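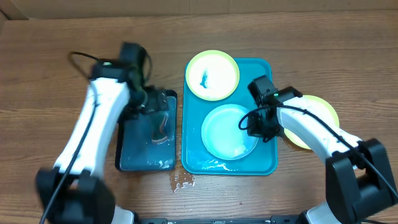

Can a small load of dishes be washed clean in two shallow trays without a running tap?

Most of it can. Plates with sauce or crumbs on them come clean with one soapy tray and one rinse tray, but dried-on food needs a soak first and greasy stuff needs a change of water.

Two-Tray Dishwashing: Final Report
Home and Kitchen Systems project
Group: Ghizlane Farouk, Jozef Cuypers, Neusa Holanda
Advisor: Janaína Rangel
2019-04-15

Background

Ghizlane's dorm floor has one sink for the whole hallway. Dishes pile up next to it and then somebody runs the tap the whole time they wash. We wanted a setup that works on an ordinary table, no sink, water carried over in a pitcher. Camping people do this already with buckets. We wanted flatter, because buckets are deep and you can't see what you're scrubbing.

The question was how much water it saves and if the dishes are really clean at the end. Second question, added after the midterm review: how bad is the mess on the table.

Setup

Wood tabletop, cardboard-colored backdrop along the back. Two plastic trays side by side. The smaller dark one goes on the left and holds the wash water and the sponge. The bigger teal one goes on the right. We used it for rinsing and also as a place to put plates down, which was a mistake, see below.

Dishes were a mixed bunch from the Kamberg thrift store. We didn't want a matching set. Different rims and depths behave differently in a shallow tray and real student kitchens don't match anyway.

Dish soap was whatever the kitchen had. Same bottle the whole project. Water at room temperature for all the tray runs, from the tap for the tap runs.

One load = six pieces. Dirty meant a spoon of tomato sauce or oatmeal per piece, spread with a knife, left to sit.

Procedure

Pour 400 ml into the wash tray, add soap, squeeze the sponge a few times. Pour the rinse water in the other tray. Wash the least dirty piece first. Flat plates lie down in the tray, bowls get turned on their side and rolled. Rinse, stand up to drain, next piece. Measure anything you top up with and write it down right away (Jozef forgot twice, those runs are thrown out).

We tried it with the sponge living on the edge of the tray at first. It fell off constantly. After that it just stayed in the water between plates. 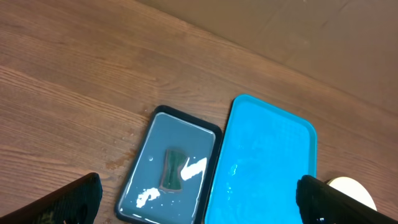 What does it do to the water if the sponge stays in the tray between plates?

It picks up loose food again and the water goes cloudy sooner, so the sponge should be squeezed out over a separate cup before each new plate.

We didn't have the separate cup in the early runs. Added it after Neusa complained that she was putting oatmeal back on clean plates. The cup is now part of the method.

The sponge itself is the rough kind, green on top. A softer cloth was tried for one afternoon. Too slow on the oatmeal, fine on sauce. We went back to the sponge and did not test cloth further, could be a project for somebody else.

Results – water

Running tap, average per load: 2,394 ml
Two trays, average per load: 1,128 ml

The tray number splits into 400 for the wash and 728 for the rinse including top-ups. So less than half the tap number. The tap number is already low compared with what people do when no one is watching, all three of us were being careful because there was a bucket under the faucet. We think the real gap is bigger but have no data for that.

Most of the tray water goes to rinsing. We tried cutting the rinse down and the plates felt slippery when you rubbed them with a thumb. Soap left on. So we put it back.

Results – cleanliness

Checked every piece three ways. Look at it under the desk lamp, rub with a thumb, wipe with a white paper napkin. Any color on the napkin is a fail.

Sauce: nearly all passed first time.
Oatmeal, fresh: passed.
Oatmeal, left overnight: failed more than it passed until we started soaking.
Butter: bad. Room temperature water just moves it around. We stopped using butter partway because it ruined the tray for everything after it.

Rims were the weak spot. The sponge goes flat across the middle and skips the raised edge. Jozef started doing the rim first and then the center, failures on rims went down a lot after that. Same with the outside of the bowl, easy to forget because you're looking at the inside.

The looking check had a problem. Glossy dishes under a lamp have bright spots on them and you can read a highlight as a soap spot or miss a smear sitting next to one. Tilt the piece and see if the spot moves. If it moves it's light. Also some dishes in the thrift store lot have color on them already, so we wrote down the pattern of each one before starting and kept that list on the table.

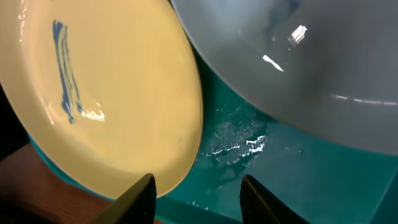 Fig. 3. Yellow plate with the blue streaks, white bowl to the right.

Stacking came up here too. If you put one wet dish against another the water gets trapped in between and the napkin comes up soapy. Lean them apart. A folded towel with ridges in it works ok as a rack, we never bought a real one.

Results – mess on the table

Worse than we hoped. Shallow trays slosh. The gap between the two trays is where most of the drips land since every plate travels across it. Foam too. On the wood this leaves a pale mark if you leave it, it did wipe off with a damp cloth but we don't know about long term.

Things that helped: pushing the trays closer together, lifting the plate up and waiting for it to stop dripping before moving it across, less soap. Less soap helped the most. We were using way too much in the beginning, there was foam all along the edge of the rinse tray and then you are rinsing in soap.

Things that did not help: a strip of plastic wrap across the gap. It slid around and made a little river to the front of the table.

Everaldo Camargo from the Xavier hall kitchen lent us his table for the last sessions and asked us to add a towel underneath everything. Fair. The towel catches the drips but the trays rock on it, so a thin one.
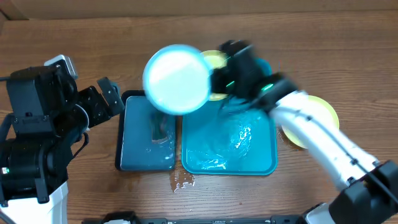

Problems with the method

The rinse tray was doing two jobs. We set dirty plates down in it while waiting and then wanted to rinse in the same water. Some of the early cleanliness failures probably come from this. Should have had a third spot for dirty dishes from day one, even just a sheet of newspaper. In the late runs we did this and it was calmer.

Only three people washing, and we all got better at it over the weeks, so later runs look good partly from practice. We alternated tap and tray days to even this out a little but not perfectly.

The load is small. For a family dinner the rinse water would need changing at least once and the saving shrinks. No pots tested. A pot doesn't fit flat in either tray.

Recomendations for the hallway kitchen

Scrape plates into the trash first, before any water. Overnight dishes soak in the wash tray before you start. Wash rims, then centers, then undersides. Squeeze the sponge out in the cup. Change the wash water when you can't see the bottom of the tray. Greasy pans go to the sink with hot water, don't fight it.

Still to do

Janaína wants one set of warm water runs before the poster session in May. Ghizlane has the pitcher and the measuring cup, Neusa has the data sheets. Trays need to be back in the Ollier building storage room by the end of that week.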